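# Hiring a kart from Stidis – the questions I get asked most

Last tidied up Mar 4, 2026. I'm Esperanza, I do the bookings and most of the shouting in the paddock.

## Do I need a licence?

For the club championship, yes. For a test day at Anddale, no – just turn up with photo ID and sign the form. Haris Pavlović runs the novice briefing and he'll have you on track within the hour, even if you've never sat in anything quicker than a shopping trolley!

## How old do you have to be?

Cadets start at 8 and go up to the seniors at 15 or so depending on the class rules (ask me, they get fiddly). There's no upper limit. Our oldest regular has been racing longer than I've been alive.

## What does a full season cost?

Our arrive-and-drive deal is £3,000 for 7 rounds. You get the kart, engine, fuel and a mechanic. Tyres are on top, and so is anything you bend. I know that stings, but I'd much rather you heard it from me now than in December when the last invoice lands.

## What happens if I break something?

We fix what we can between heats, and you pay for parts at cost. Bring the kart back to the awning and tell us what you hit, please, even if it's embarrassing. Dragica has heard every version of "it just came off" and she'd still like to know which kerb it was. Bent track rods and steering arms are the usual culprits, and they're not too painful on the wallet. 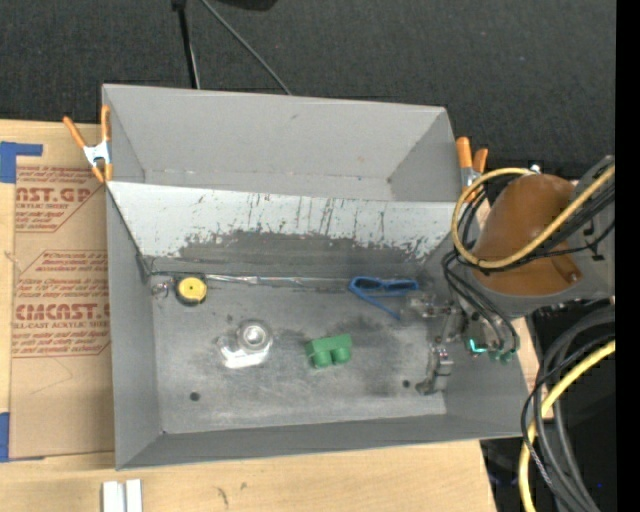 ## Can I bring my own engine?

You can, as long as it's sealed and the paperwork matches. Send me a photo of the logbook first. Jalen once drove three hours with the wrong one and had to watch the whole meeting from the café.

## What if it rains?

We race. Wets are included in the season deal, and you'll want a proper oversuit and a spare pair of gloves (trust me on the gloves).

## Can my family come along?

Of course! Spectators get in free at Anddale, dogs too if they're on a lead. Parking by the Bouvier hairpin fills up early, so aim for the top field and walk down.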